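The Bed Years

I have slept in the same bed for 25 years and I only noticed it was bad when I stayed somewhere else. My sister had moved to Sadstead in March, up a hill with no parking, and she put me in her back bedroom for the weekend. I woke up at nine. Nine! At home I am up by five with one numb arm, listening to the fridge.

So I came back and did what anyone does, which is lie on the old thing and get mad at it. There was a dip on my side you could have served soup in. My husband's side was fine. He sleeps like a plank and always has.

Shopping for a bed is embarrassing, I don't care how old you are. You lie down in your coat in front of strangers. I went to Adeyemi, the furniture place on the road out to Rultovton, and a very patient woman named Omolara Bassey told me to take my shoes off and stay put for up to 25 minutes. "Lie how you really lie," she said, "and quit being polite about it." I curled up on my left side with my mouth open and very nearly went under.

She also asked me things I'd never thought about. Did I get hot? Did I read in bed? Did I sit on the edge to put on socks? (Yes, yes, and every single morning, grunting.) A soft edge is no good to a sock person, apparently. I'd been about to pick one on the strength of the fabric.

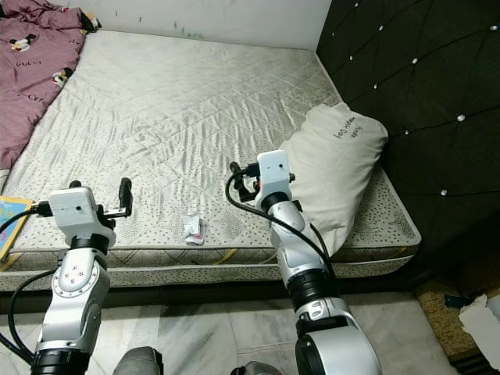
Diamond quilting on a bare mattress, with a speckled side panel below.

I tried 6 beds that afternoon and had strong feelings about all of them. The Havitine was too firm for me, like being laid out on a church pew, though the man next to me was in heaven and told his wife so. The one I liked best cost more than my first car. I went home and sulked.

What I ended up with was the second cheapest, medium firm, plus $98 to have it carried upstairs and the old one hauled off. Best money I've spent this year. I stood in the doorway while they took the soup bowl away and I got a little weepy, which I did not expect. Both my kids had chicken pox on that mattress.

The first week was awful, by the way. My hips hurt, and I called Omolara to complain. She said give it a month and call her back if I was still crabby. I haven't called. I slept until seven yesterday, and the dog had to come and get me.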